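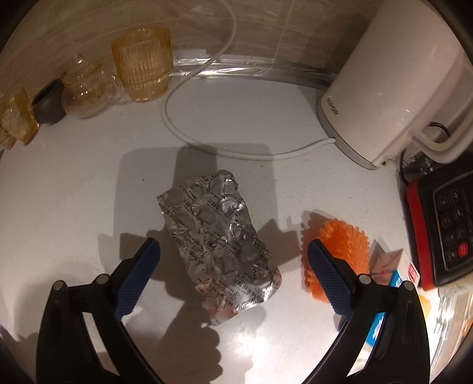
Unit 6: When the log says the grasp was good

Reading before class: the Tiller incident summary (two pages, in the course folder). Bring the worksheet from Unit 5. We will need your definitions of "success" again, and I expect most of them to fall apart.

1. The case

Tiller ran a kitchen counter clearing trial. The job was to pick up small household waste and drop it in a bin, leaving anything useful behind. The trial used a two-finger gripper and a policy trained on hand-held gripper recordings. The vendor of the policy, Vomden, reported that 80 percent of picks succeeded. Tiller accepted that number and went ahead in May.

During the first long session the system stopped clearing flat foil items but went on reporting that it had. It closed on a used blister pack, slipped off the edge, lifted nothing, moved to the bin, opened, and wrote "done." It did this for 30 cycles before an operator looked up from the dashboard.

2. The official explanation

The summary blames "worn fingertip pads." I don't find this convincing, and you should not either until somebody shows you the measurement. The pads were swapped and the fault came back the same afternoon. The summary mentions this in a footnote and draws nothing from it.

Look at what a pack like this asks of a gripper. Crushed foil lying on a smooth white counter gives the fingers very little height to close on. Textured pads help once there is something between them. They do nothing for a finger that passes over the top. The foil is also shiny and wrinkled, and under an overhead light it throws a long dark shadow. A vision system that takes the edge of the shadow for the edge of the object will aim at the wrong place, and new rubber will not fix that.

So there are at least 2 candidate faults:

(a) The fingers came down in the wrong place.
(b) The fingers came down in the right place, too high.

Both end with empty fingers. The log cannot tell them apart, and that is a design choice someone made.

3. The fault I care about more

Missing a piece of foil is a nuisance. Reporting it as picked up is a failure of a different grade. The success check compared the commanded finger width with the width recorded when closing ended. For thin items the threshold was set so loose that fully closed fingers passed. In plain words, holding foil and holding air looked the same.

Where did the 80 percent come from, then? It came from the same check. Vomden scored its own system with the test that was broken. Nobody at Tiller asked to see the video.

4. The safety side

The summary calls the incident "non-safety." Think about that label with a blister pack in mind. A pack with its pockets torn open is trash. A pack with a tablet left in one pocket is medicine, and in a home with small children it matters which bin it goes in and whether it got there at all. The trial had no rule for telling the two apart. Foil was foil.

Clutter is the second concern. Real counters have cables looping across them, glasses lined up along the tiles, and appliances plugged in at the back. A retry that drifts sideways after a miss can catch a cord. Tiller's retry did drift, a little further each time. The summary gives no limit for it.

5. What would have caught it

- A weight check at the bin. Cheap, dull, and poor on very light items, so don't lean on it alone.
- A second camera view after the lift, aimed at the spot where the item had been.
- A stop after 2 failed attempts on the same spot, with a person called over.
- Scoring done by someone who did not write the check.

Mittal, whose arm was used in the trial, recommends a force sensor in each finger. They also sell the sensor. It may still be a good idea - ask what it reads on foil.

6. For next time

Write one page on the Grillico report, which claims a "near perfect" record on flat items. Find out what was counted as an attempt. If the report does not say, write that down and explain what it does to the claim. Do not contact the company; work from the text.

Late pages lose a grade step. Handwritten is fine if I can read it.

This site uses cookies to remember your display settings. Accept / Decline

Course office contact | Copyright course staff, for class use only | Back to top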